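5 Nov 2018
Plingate shop, bench 2

Gear cutting and fits, continued from last entry

Finished the second try at the change gear set for the Zelenák lathe. The first try is in the scrap bin. The blanks were fine but I had the dividing head set on the wrong hole circle and didn't catch it until the last gap came out narrow.

Setup this time:
Cutter speed 100 rpm, hand feed, plenty of oil. Full depth in two passes, with the second one light. I tried a single pass on the spare blank and the finish was noticeably worse on the exit side. There was also a burr that took longer to file off than the second pass would have taken.

Arbor runout was bad to begin with. Took it out, cleaned the taper, found a chip stuck near the big end. Much better after that. I should have looked there before moving the tailstock twice. Tailstock is now back where it was and the lock is snugged down. Please check it before the next job anyway, the lever slips a little.

Blanks are from the 300 mm length of bar that came over from Druvthorpe. There is enough left for one more blank if the saw cut is straight. The bar has no grade marked on it. It cuts like mild steel and the chips look like it, but I would not put it anywhere that sees a heavy load until we know. Sent a note to Druvthorpe asking for the paperwork. Order number on the tag is 339.

Ran the old train on the lathe at low speed for comparison. Noise comes and goes once per turn of the stud gear, so I think the stud bushing is worn and the teeth are mostly innocent. There is play in it you can feel by hand. New bushing is on the list. Bronze stock is in the drawer under the vise, left side.

Backlash: set with a strip of notebook paper between the teeth, rolled through, then pulled out. Good enough for change gears. Tighter than that and the train whines - looser and it rattles on reversal.

Deburring still takes too long. The wire wheel rounds the tooth tips more than I like. Fine file on both faces, then a stiff brush with a bit of oil, gives a cleaner edge. Would like to try the tumbler at Zoltthorpe if they will let us have it for an afternoon.
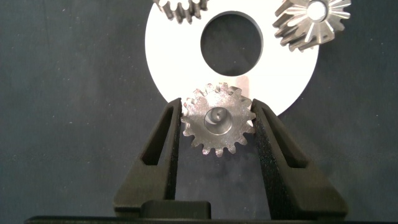
Metal gears and the white disc.

Grease: the tub on the shelf has separated. Stirred it and used it for the test run only. Don't use it on the finished train, open the new tub.

To do
- make the stud bushing, ream after pressing
- label the hole circles on the dividing plate, paint marker is fine
- order another cutter, this one has a nick on one side
- thread test at full length once the bushing is in
- repeat the noise check in December after the lathe has had some use, write down the speed this time

Spindle oil topped up. Chip tray emptied.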